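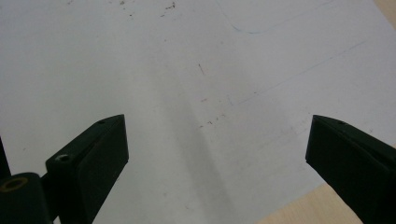 What is a transit visa?

A transit visa is permission to pass through a country on the way to another one. It is issued for a short stay, and in most systems it does not allow the holder to work, study, or remain as a visitor.

Chapter 4
Border Documents and the Independent Traveler

Long trips are seldom made in a single direct flight. A traveler who leaves Putmont for Caralar may change planes once, cross a land border by bus, and complete the last part of the route by ferry. Each crossing has its own entry rules, and the traveler is expected to know them before departure. The carrier may check documents at the first point of boarding and may refuse travel to any passenger whose papers do not cover the whole route.

This chapter deals with the documents needed for a trip through several countries. It covers passport validity, entry and transit visas, proof of onward travel, and the records a traveler should keep while abroad. Health certificates are treated in the next chapter.

4.1 An Opening Case

Évan Arnaud planned an overland trip of 185 days through 11 countries, starting in July. He booked his first flight through the Segura agency and left the later stages open. At the check-in desk he was asked for proof that he would leave the first country on his route. He had none. He bought a bus ticket at the airport, which was accepted, and boarded shortly before the gate closed.

His passport caused a second delay. It was valid for the full length of the trip, but the fifth country required six further months of validity from the date of entry. The consulate in Voltunlow issued a replacement, and the visas in the old passport had to be reviewed one by one.

Students should keep this case in mind when reading Section 4.3, where the same route is planned again with all documents arranged in advance.

4.2 Terms Used in This Chapter

Entry visa: permission to ask for admission at a border. The final decision rests with the border officer.

Onward ticket: a paid booking that shows the holder will leave the country within the permitted stay.

Validity period: the dates between which a document may be used. It should not be confused with the length of stay.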